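Laborbuch, Nahtmaterial / Knotenfestigkeit
November, angefangen 8:40 Uhr

Stand von letzter Woche: Die Knoten rutschen in der Zugprüfung durch, bevor der Faden reißt, und zwar fast nur bei den geflochtenen Fäden aus der Nerdale-Lieferung. Die monofilen halten, solange vier Schläge drauf sind. Mit drei Schlägen sind die Werte so verstreut, dass ich sie nicht in die Tabelle übernehme.

Heute 32 Proben vorbereitet, alle Fäden 400 mm lang, aus derselben Rolle geschnitten. 18 davon liegen in Kochsalzlösung im Wärmeschrank, der Rest bleibt trocken. Godfrey Biwott hat die Klemmbacken mit neuem Gummi belegt. Vorher sind uns mehrere Fäden direkt an der Klemme gerissen, das sind keine Knotenwerte und die müssen raus. In der alten Liste habe ich sie mit K markiert. 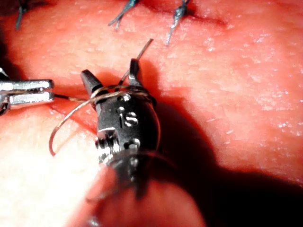 Beim Knüpfen zwei Dinge notiert. Erstens ziehe ich den ersten Schlag fester an als Pendo, das sieht man später an der Kurve als steileren Anfang. Zweitens macht es einen Unterschied, ob der zweite Schlag gegenläufig gelegt wird. Einmal habe ich aus Gewohnheit gleichläufig geknüpft, Probe weggeworfen und neu gemacht. Ab jetzt knüpft pro Serie nur eine Person, Kürzel kommt aufs Etikett.

Erste trockene Serie gefahren, Vorschub wie immer. Der Flekosero-Faden reißt sauber am Knoteneingang. Der Berkcombe-Faden dehnt sich lange, dann rutscht der letzte Schlag auf, dann erst der Riss. Fadenenden waren hier kürzer geschnitten als bei den anderen – kann sein, dass das schon reicht. Die nächste Serie mit einheitlichen Enden, sonst vergleichen wir Schere mit Faden.

Mittags kurz in der Runde über die Haut als Gegenlager gesprochen. Auf dem Stahlstift hält jeder Knoten besser als in weichem Gewebe, wo die Wundränder nachgeben und anschwellen. Die Stiftwerte sind also eher eine Obergrenze.

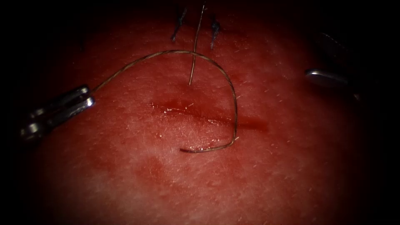
Tatu Okoth hält dagegen, der Stift sei trotzdem richtig, man müsse nur aufhören, die Zahlen als Haltekraft in der Haut zu lesen. Es gehe um den Vergleich der Fäden untereinander, und dafür brauche man ein Gegenlager, das sich nicht von Probe zu Probe ändert. Einverstanden. Die Spalte heißt ab heute »Knoten auf Stift« und nicht mehr »Haltekraft«.

14:20 Uhr. Wärmeschrank kontrolliert, Temperatur in Ordnung. Ein Becher war nicht abgedeckt, Lösung nachgefüllt und die Probe mit Fragezeichen versehen. Dem Mwakyusa-Ordner fehlen die Chargennummern der letzten beiden Rollen, Tetteh Akolgo sucht die Lieferscheine.

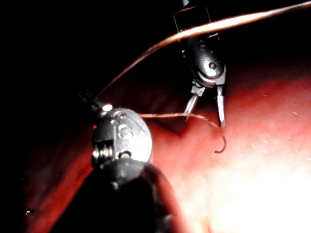

Offen für morgen

Nasse Serie aus dem Schrank nehmen, abtupfen, sofort prüfen.
Fadenenden alle auf 5 mm.
Salzlösung ansetzen, 700 ml reichen.
Kraftmessdose vor der ersten Probe nullen, das wurde heute einmal vergessen (Probe 6, gestrichen).
Godfrey Mwakalinga fragen, ob wir die dünnere Stärke überhaupt noch brauchen.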